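Housing and Daily Life, Unit 8
Notes for the lecture on shared laundries
Kátia Aguiar

Please read these notes before class. They do not replace the chapter in Picard, but they follow the same order, so you can keep both open.

1. Where we stopped

Last time we discussed the private kitchen, and why builders gave it so much space after the rents fell. Today we look at a room which went the other way. In the older blocks in Lirutthorpe the laundry was in the cellar and belonged to the whole house. Later it became a cupboard in each apartment, and in many blocks the cellar room was locked.

2. The wash list

The main source for this unit is the wash list. It is a sheet of paper on the laundry door, where each family wrote its name beside a day. Loïc Joly collected such lists from 11 houses in Clerkovham, and I thank him for letting us use his copies.

A wash list looks simple, but you should read it slowly. Notice who has the early days of the week, and whether this changes when a new family moves in. Notice also crossed-out names. A crossed-out name can mean an exchange between neighbors, a quarrel, or only an illness. The list alone does not tell us which one, and in your papers I would like you to say so openly.

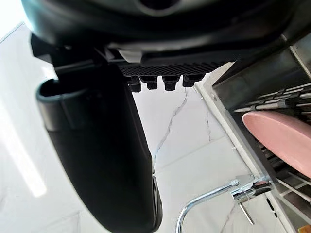
The second source is the house rules. They were printed by the owner and they describe how the laundry should be used: no washing after 8 in the evening, no children alone in the drying room, the drain to be cleaned by the last user. Rules are written against something. When a rule is repeated every year, we may suppose that people did not follow it very well.

3. The Flomen houses

The Flomen houses are a special case. They were planned for 230 families, with one large laundry in a separate building across the yard. The architect expected that women would meet there and talk. Some did, but the letters of complaint speak mostly of the distance — carrying wet sheets over the yard in winter was hard work, and older tenants paid a neighbor's child to do it.

Compare this with the cellar laundry. It was darker and smaller, yet the tenants defended it when the owner wanted to close it. Why? We will spend the second half of the class on this.

4. For next time

Read Picard, the chapter on drying rooms. Choose one wash list from the folder and write one page about it. Papers on the Flomen letters are due at the end of March.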